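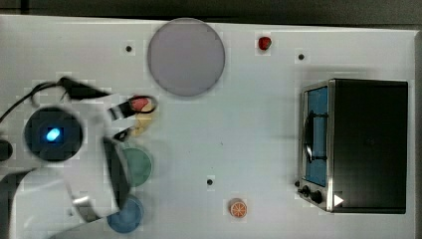
Section 3: Laying the Table

By now you have read Section 2, or you have skipped it, in which case you will meet it again under Troubleshooting. The tabletop should be on its legs and the legs should be on the floor. This section covers putting the Dodska Supper Game out on the table, playing a first course, and getting everything back in the box with the lid closed.

Allow 30 minutes for a first set-up with children present. Adults working alone do it in a fraction of that, but they rarely ask for supper afterward.

Before You Start

The Dodska is played on the white Dirthorpe tabletop. You may use your own table if it is pale and plain. Patterned tablecloths are a bad idea, and a red check tablecloth is a very bad idea, for reasons that will come to you while you are hunting for the strawberry.

Wipe the top with a damp cloth and dry it. It has a matte finish and doesn't need polish. Owners who polished theirs have written to us about plates that travel, and we have written back to say that we believe them.

CAUTION: Small parts. The strawberry and the other food pieces are not for children under 3, or for dogs of any age. Count the food out of the box and count it back in.

3.1 The Holes

There are small holes in the tabletop. They are supposed to be there. They take the pegs of the Demissie awning, sold separately, and if you don't own the awning they take crumbs.

1. Check that each hole is clear. A toothpick will do it.

2. If you have the awning, fit it now, following its own leaflet. Once the table is laid you will have to take everything off again to reach the pegs.

3. If you don't have the awning, leave the holes alone. Do not fill them with putty, gum, or modeling clay. Modeling clay is the most popular choice and the hardest to get out.

NOTE: A food piece will not fit down a hole. A child who says that one did is holding it.

3.2 The Serving Plate

1. Take the large gray plate out of the box and peel off the film. The film is clear and clings well, and one customer used the plate for a year without finding it.

2. Set the plate on the far half of the table, near the middle. It should be in reach of every player and in easy reach of none.

3. Press lightly on the rim at opposite sides. If the plate rocks, something is under it. Lift it, remove the something, and try again.

The plate is flat, with no lip worth mentioning. Round food can and will leave it. We get asked for a deeper one, and Feven Mekonnen, who designed the game, has answered all such requests with the word "no" and her initials. Keeping the food on the plate is most of the game.

CAUTION: The serving plate is for play food. It is not a real dish. Do not put it in an oven, under a broiler, or in front of a guest with hot soup on it.

3.3 The Green and Blue Discs

The discs are the place settings. Each player picks one and eats from it, in the loose sense of eating that applies throughout this guide.

1. Lay the green disc and the blue disc on the same side of the table, one nearer the far edge and one nearer you. Leave a finger's width between them.

2. Put them flat on the surface. Do not stack them. A little light gets through the discs, so two in a pile make a third color, and there will be an argument over who owns it.

3. Let the youngest player choose first. If the youngest player chooses both, start again from step 1 with a firmer voice.

The discs are the same on both sides. Neither color scores higher than the other. We mention this in every edition of the guide and it has yet to be believed in any household.

Discs scratch if you drag them over grit. Lift them. If they do get scratched, the game is not affected, and you can use the scratches to tell your own set from the neighbors'.

3.4 The Food

Work through the food pieces one at a time. Tipping the bag out over the table is faster and is also how pieces end up under the refrigerator.

1. Put the strawberry down first, on the bare tabletop beyond the plate and off to one side, with nothing near it. It is small, red, and shiny, and it wants to be seen. In the rules it is called the Last Strawberry even when it is the first thing on the table.

2. Put the remaining food in the pantry, meaning the lid of the box turned upside down. The pantry goes on a chair beside the table, never on the table itself.

3. Turn each piece so that it sits on its flattest side. Pieces without a flat side should be introduced to the problem gently and let go of slowly.

4. Leave open space between things. New owners like to fill the whole top so that it looks like a banquet. It looks very nice and there is nowhere to put your hand down.

NOTE: Some food pieces are sold in pairs of colors that belong together, such as a red part and a yellow part. Pick these up as one piece, with a light pinch near the middle. Squeezing hard makes them part company, usually across the room.

3.5 Playing a First Course

The full rules are in the booklet with the spoon on the cover. What follows is enough to get you through one course before somebody needs a snack.

1. The first player takes any piece from the pantry and carries it to the serving plate. One hand only. The other hand goes behind the back, or in a pocket, or wherever it can be trusted.

2. The piece is set down on the plate and must stay there while everyone says "supper" out loud. If it rolls off, it goes back to the pantry and the turn passes.

3. The next player may either add a piece to the plate or move one from the plate to their own disc. They may not do both. They will try.

4. Keep going around the table until the pantry is empty.

5. The player with the most food on their disc may now go for the Last Strawberry. It has to travel from where it sits to the serving plate, and from there to the disc, without being dropped. If it is dropped, the other player gets a turn.

6. Whoever lands the strawberry on their own disc has finished supper and wins. The loser clears the table. This is the only rule we have been asked to put in larger type.

A score of 100 is possible over a long evening using the scoring chart in the booklet. Most families stop well before that and say they reached it.

CAUTION: Play food looks good enough to bite. Discourage biting. Tooth marks do not come out and are not covered by the guarantee, whoever made them. We once had a set back for inspection in February with marks along every edge and a letter explaining that the children were very young. The marks were from an adult, and a determined one.

3.6 Clearing Up

1. Food goes back in the bag first, strawberry last. Say its name as it goes in. It feels silly and it saves buying another.

2. Wipe the discs and the serving plate with a soft dry cloth. Use a little dish soap on anything sticky, and do not ask what it is.

3. Put the serving plate in the bottom of the box. The discs lie on top of it side by side, and the bag of food goes on top of the discs.

4. Close the lid. If it won't close, the plate is upside down or the bag is full of air. Press the bag. If it still won't close, look for things that did not come with the game. Hunia, who handle our returns, keep a drawer of these, and would like the owner of the house key to get in touch.

5. Wipe the tabletop. You may leave the table standing. It does no harm and sooner or later will have laundry on it.

Troubleshooting

The plate slides when food is put on it.
The top is damp or has been polished. Dry it, or wash off the polish with warm soapy water. If the plate slides toward the same side every time, one leg is short of a turn. See Section 2, which is the one you skipped.

The strawberry rolls.
Turn it a little and try again. There is one way it will sit still. You'll know it when you find it and forget it by the next game.

A disc won't come up off the table.
There is juice under it. Slide a sheet of paper beneath the rim and work it around. Do not use a knife, which will take the mark out of the disc and put it in the table.

The gray plate looks faintly purple.
It is gray in the catalog. Under some lamps it leans toward lavender, and we have stopped fighting it.

We have finished supper and are still hungry.
The game is working normally.

Spare Parts

Single food pieces, discs, and plates can be ordered with the card in the back of this guide. State the color of any disc clearly. "The good one" is not a color, and we have had to send both.

Section 4 covers the awning. If you have no awning, go on to Section 5, Storage and Damp Basements.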